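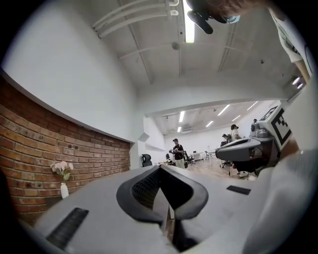 Last changed: August 30, 2018

I will argue with anyone who thinks the arm is the interesting part of a robot cell. Give me the gripper! Hand me one on its own, unbolted, with a square marker stuck on top, and I'm happy for an afternoon, because everything I care about in upkeep is decided right there at the end of the machine.

Our cell at the Jikville shop packs hinges for Bimel. When it started dropping parts in July, the first instinct was to reteach all 124 points. I begged for one hour with the gripper first. The left finger pad had worn down on its inner edge (you could feel it with a thumbnail), and a new pad from Samano had us back to 99 good picks out of 100 before lunch.

So my opinion, and I hold it cheerfully: take the tool off on a schedule, before it gives you trouble. Carry it around. Close it on things by hand. Look hard at the marker block, too – a corner that has lifted a hair will send you hunting through software for days. The Munteanu manual gives this job half a page and calls it optional, and I'd love to see it moved to chapter one. It takes us about 20 minutes, most of it spent finding the right hex key.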